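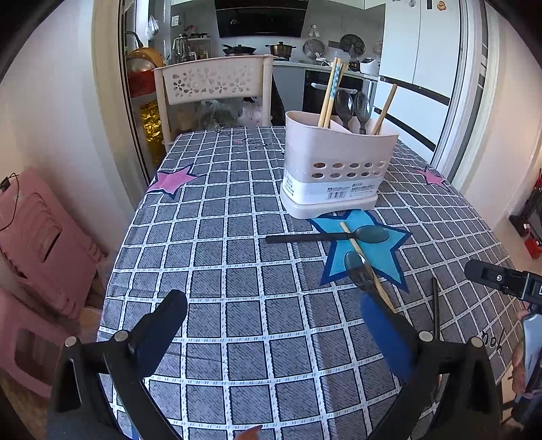
*Page last changed: May*

# Zaston Wood Oil, 200 ml

Zaston is a clear oil for wooden things in the kitchen: cutting boards, salad bowls, rolling pins, knife handles. It is mixed and bottled by Soltani in Groltthorpe. The oil has no smell and no colour is added, but please know that most woods become a little darker after the first coat.

## How to use it

Wash the wood and let it dry for one night. Put a few drops on a cotton cloth and rub in the direction of the grain. Small pieces are easier to do as a bundle, turning them in the cloth. 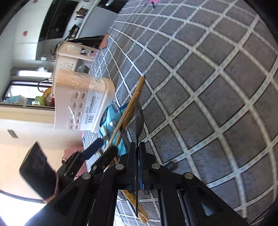
*Wooden chopsticks, pale wood.*

Wait 20 minutes and wipe away what the wood did not drink. New boards need 2 coats, and old boards sometimes more. Do not put oiled wood in the dishwasher.

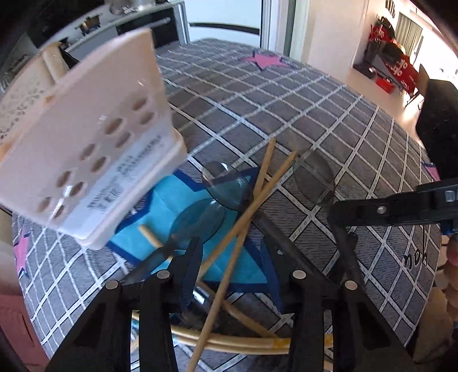
## Sizes and delivery

| Size | Order code |
|---|---|
| 200 ml bottle | ZO-200 |
| 300 ml bottle with brush | ZO-300 |
| 2000 ml can, for restaurants | ZO-2000 |

Bottles are sent with Muvport. Orders which we receive before Monday noon leave our store on the same day. The can is heavier and goes by pallet, so it takes longer.

## Good to know

Used cloths must be dried flat outdoors before you throw them away. Keep the bottle closed and out of the sun. Lacquered wood and plastic do not take the oil. 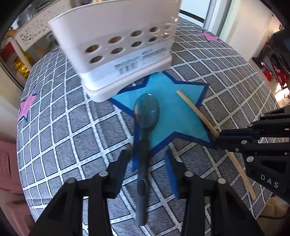 *Plastic spoon: only soap and water.*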